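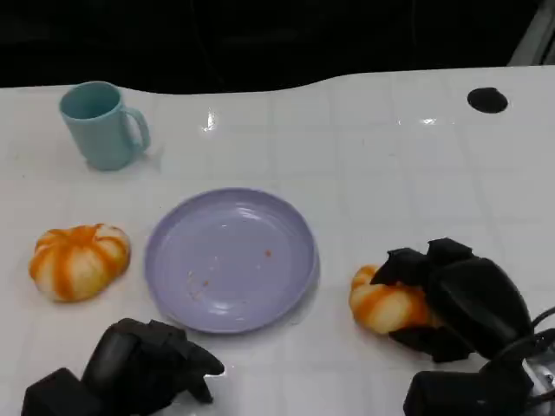
Ticket 2323: Gonden swaps the two pumpkin tracks when one hand closes
Opened by: Liv Dahlgren
Component: perception / object tracker
Status: fixed on branch, waiting for merge

What I'm seeing

Hi all! I'm running the two-arm plate task with the head camera on. Two striped toy pumpkins, one either side of the purple plate, and the teal mug at the back left. At startup Gonden gives me pumpkin_a on the left and pumpkin_b on the right, and everything is lovely until the right gripper closes. Those fingers wrap over a good half of pumpkin_b, its mask shrinks to a sliver, and the tracker decides that the nice whole orange-and-white thing on the left must be b. Track a then gets whatever is left over. The planner (Dandthorpe, stock config) believes it, of course, so it tries to send the right arm across the plate to pick up something it's already holding.

The arm stops because the self-collision check catches it, so no harm done, but the run is dead at that point and I have to restart the tracker by hand.

What I tried first

1. Restarted the tracker node. Same thing on the next grasp.
2. Turned the confidence floor down so the sliver would survive. It did, and so did every orange-red crumb on the plate. I had a whole family of baby pumpkins in the object list. Put it back.
3. Raised the track timeout from 300 ms to 3000 ms. Better for a short grasp, useless for a slow one, and now lost tracks hang around like ghosts after I clear the table.
4. Checked the head camera extrinsics against the grid on the tabletop. They're fine. I did waste a while on this, so please don't send me back there :)

Reply from Witold Bielecka

Can you attach the association log from one bad run? Also, are you fusing the wrist cameras or is this head only? In the Miyazaki release the wrist masks go in with the same weight as the head ones, and I'm not sure that was ever a good idea.

Liv again, 4:40 pm

Log attached, look at frame 356. That's where the cost for the wrong match drops under the right one and it never recovers. And yes, wrist fusion is on! I'd forgotten all about it because it's on by default. So I went and looked at what the wrist view is feeding in, and oh boy. When the hands are close together most of the view is black finger, and the segmenter has to make do with whatever it can find between them. Purple you can see through, with a bright orange-yellow patch shining inside it?

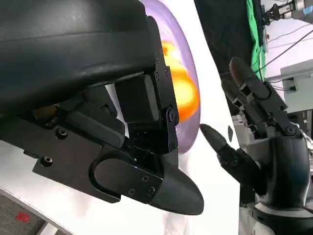

It calls that "pumpkin" at 0.81, happily, and passes it on with full weight. The purple outline around it gets labeled as plate, so the plate's pose jumps as well. I hadn't noticed that part because nothing was reaching for the plate. The other hand's index finger also comes out as a separate object in some of these, which means the robot mask isn't being applied to the opposite arm at all. I think that's its own bug, and I'm happy to open a second ticket if you'd like it split.

With wrist fusion off (fuse_wrist: false) the swap still happens, but far less often. So there are two things going on: bad evidence from the wrist, and an association step that doesn't know the gripper is holding anything.

Reply from Mỹ Lý

Please do split it. The opposite-arm mask is mine, I only ever rendered the arm the camera is mounted on. For the swap, can you try binding the track to the gripper on close? There's a hook for it, attach_on_grasp, in the Ulaswood tools branch. It isn't in the docs yet, sorry.

Liv, Saturday

Tried it, and I'm very pleased with it. On close, the nearest track inside the finger volume is pinned to the hand frame and taken out of matching until the hand opens. I replayed over 3000 frames from the old bags with it turned on and got no swaps between a and b. On the live robot it held through every grasp I did this morning, including the slow ones.

Two rough edges. If the gripper closes on air right beside a pumpkin, it'll pin that one anyway, so I added a check on finger width before attaching. And on release the track comes back with its old covariance, far too confident for something that may have rolled. I reset it to the startup value for now (see the patch, it's four lines).

Settings I'm leaving on the robot:

fuse_wrist: false
attach_on_grasp: true
track_timeout_ms: 300
confidence floor: back at default

Witold, could you review the patch when you get a minute? The wrist weighting can wait until the opposite-arm mask is in, and I'll rerun the same bags with fusion back on then.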